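# How do you get a teenage wrestler to train through the off-season without burning out?

**Posted by matside_mom**

Hi everybody! My son just finished his sophomore season at 138 and he is SO fired up right now. He went from barely making the lineup to winning 13 matches, and he's already got a sheet of paper taped inside his closet door with his goals for next year on it. I love it. I also remember last year, when he was just as excited in June and by the end of summer I couldn't get him off the couch.

His coach has open mats in the evenings and there's a summer program called Sinaga that a few of the other boys do. It comes with a training log, a lifting plan and a running plan, and when I added it all up it looked like more hours than he puts in during the actual season. He wants to do every bit of it, plus a camp, plus keep playing baseball.

So how much is too much? Do your kids write down what they do every day? Did it help or did it turn into homework? And is it okay to let him take a couple of weeks completely off, or will he lose everything he gained? My husband never wrestled and neither did I, so we are learning all of this from the bleachers.

---

**Caoimhe Mac an tSaoi**

Oh, I love this question! I've coached kids' and high school club wrestling for a good long while and the closet door goal sheet makes me so happy. Keep that up there!

Let him take the time off. Please! Two weeks of no wrestling right after the season won't undo anything that matters. His wind will drop a little and it comes right back. What you get in exchange is a kid who misses it, and a kid who misses wrestling works harder in July than one who has been dragging himself in since March. Let him swim, ride his bike, play baseball, eat like a horse.

After that I'd have him pick two things to get better at. I mean small things. "Get better on bottom" is too big. "Stand up in the first three seconds after the whistle" is something he can work on at every open mat, and he can tell at the end of the night whether he did it. 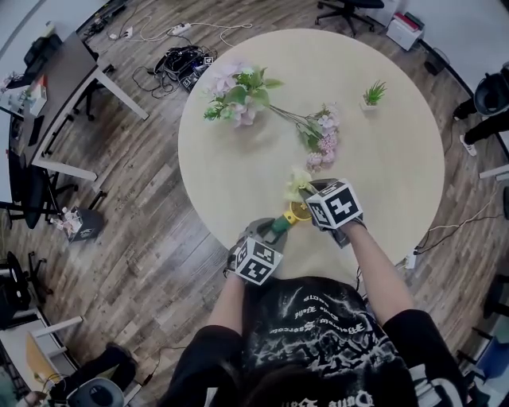

As for the log, I'm a big fan, but keep it tiny. I used to hand out a full page with boxes for sleep, weight, meals, mood, drills and live goes, and the kids filled in the whole month on the bus (same pen, same handwriting, every day a "good practice"). Now I ask for one line. What did you do today, and what do you want to fix tomorrow? It takes 30 seconds, and when he flips back through it in November he'll be amazed at how much is in there.

A week that works well for most of my high schoolers in summer:

- two open mats
- two or three lifts, under an hour each
- one run or some hill sprints
- at least one day with nothing at all, and I mean nothing

With baseball in the mix I'd drop the run, and one of the lifts too on weeks with a lot of games. And hold off on cutting weight in the summer. He's growing! Let him grow, and sort out the weight class with his coach in the fall.

Camp is great if he wants to go. Ask whether it's a technique camp or an intensive one before you pay, they're very different weeks.

---

**dbl_leg_dan**

just wrestle more. we did 400 pushups a day all summer and nobody had a log. baseball is fine I guess

---

**Tilt628**

Great stuff from Caoimhe, especially the one line log. My daughter did Sinaga last summer so I can speak to that part. The plan looks scary on paper, but the coach who runs ours told the kids up front to treat it as a menu. She did the lifting, skipped nearly all of the running and still had her best season yet!

What made the biggest difference at our house was me shutting up about it. The first summer I asked every night if she'd done her workout and it became a fight. Last summer I told her I'd drive anywhere she asked me to, but she had to be the one to ask. Some weeks she asked four times and some weeks once. It was her sport again after that.

One practical thing, get him new shoes before camp and have him wear them for a few practices first. Ours went with a brand new pair and came home with blisters on both heels. Also pack twice as many T-shirts as the camp list says, and a trash bag for the dirty ones.

Good luck to him, 13 wins as a sophomore is awesome!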